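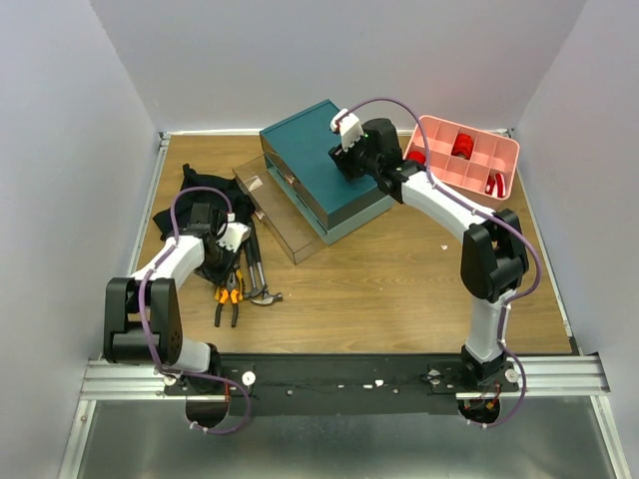
Nermina Pavlović has been sorting other people's toolboxes for 22 years, first at Kershaw and now from her own little shop in Lallholm, and she still gets excited about a good drawer (her word!). "People buy the box first," she told me over a second pot of coffee, "and then they wonder why the hammer won't go in." She likes to lay everything out beside the drawers before she puts a single thing away – pliers with pliers, the orange and black handles where you can spot them, a black cloth close by for wiping. "My mother did it on the kitchen table every May, and we ate standing up."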